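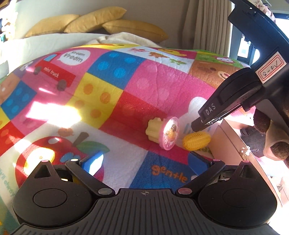
Toy corn and a toy cupcake on a patchwork play mat.

I've been waiting on this one since June! Lokiven is finally selling the Flunell, its little streaming stick, and I ordered mine before breakfast. It's $40, it plugs straight into the TV, and you get 100 free channels without signing up for anything (my favorite part). Mirjam Willems, who runs the store, told me 331 people were on the waiting list, so shipping could be slow. The voice remote is extra, and I'm skipping it for now. I'll post again once mine's hooked up.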